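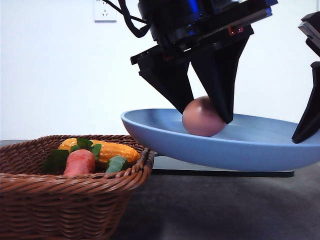
Plate

A plate is a broad, mostly flat vessel on which food is served. Most plates are round, with a raised edge that keeps food and small amounts of liquid from running off. Plates are made of fired clay, glass, metal, wood, plastic, paper and pressed plant fiber. The word comes through Old French from a term meaning flat.

Parts

The flat or slightly hollow middle of a plate is called the well. The outer band, where there is one, is the rim or lip. A plate without a distinct rim is called a coupe plate, and its surface curves up gently to the edge. The underside usually has a foot, a low ring that lifts the plate off the table and is often left unglazed on ceramic pieces so that it does not stick to the kiln shelf during firing.

Types

Dinner plates are the largest plates in common household use. Salad, dessert and bread plates are smaller. Soup plates have a deep well and a wide rim. A charger is a large decorative plate set under another plate and is not normally used to hold food directly. A platter is a larger serving dish from which several people help themselves.

Materials

Earthenware is fired at a fairly low temperature and stays porous unless glazed. Stoneware is denser and chips less easily. Porcelain is fired hotter still and can be thin enough to let light through. Pewter plates were common in European homes before cheap ceramics replaced them. Wooden plates, known as trenchers, were in use for centuries, and slices of stale bread sometimes served the same purpose.

Manufacture

Plates may be thrown by hand on a wheel, but factories usually shape them with a rotating mold and a profile tool, a process called jiggering, or press them from clay granules. The Perkley pottery at Odcombe made plates by jiggering and sold them in 3 sizes. Its pattern book lists 76 designs, most of them with a plain well and a printed border.

Collecting

Decorative plates are displayed on walls, stands and dressers. Collectors look at the mark on the underside, the condition of the glaze and whether the foot shows wear. Fine cracks in the glaze, called crazing, can lower the value of a piece.

See also

Bowl
Saucer
Tableware
Trencher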